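Lehrveranstaltung Handhabungstechnik, Begleitblatt 4
Einrichten und Pflege des Zweifingergreifers an der Übungszelle Felolis
Verantwortlich: Helju Navickas, Pejman Alipour 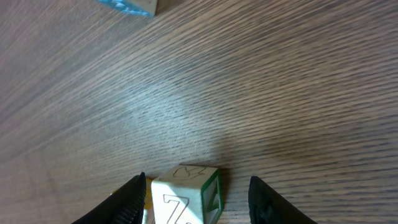
Die Mittigkeit des geöffneten Greifers wird vor jeder Übungsreihe über die Handgelenkkamera geprüft. Maßgeblich ist der Abstand beider Finger zum Werkstück. Am Block mit dem Buchstaben Z liegt der linke Finger fast an, während rechts ein deutlicher Spalt zur grün gerahmten Seite bleibt. Eine solche Lage ist vor dem Schließen zu korrigieren. Lichtreflexe auf der Tischfläche sind bei der Beurteilung zu beachten.

Vorgehen
Geschwindigkeit auf 4 Prozent begrenzen.
Greifer quer zum Werkstück verfahren, bis beide Abstände gleich sind.
Greifer schließen, 80 mm anheben, wieder absetzen.
Korrekturwert unter Parameter 686 eintragen.

Pflege
Die Innenflächen der Finger sind nach 200 Greifvorgängen mit einem fusselfreien Tuch abzuwischen. Lösungsmittel sind nicht zulässig. Beschädigte Finger werden nur paarweise ersetzt; die Ausgabe erfolgt durch Krum Kolev.

Der Eintrag im Zellenbuch ist von beiden Gruppenmitgliedern abzuzeichnen.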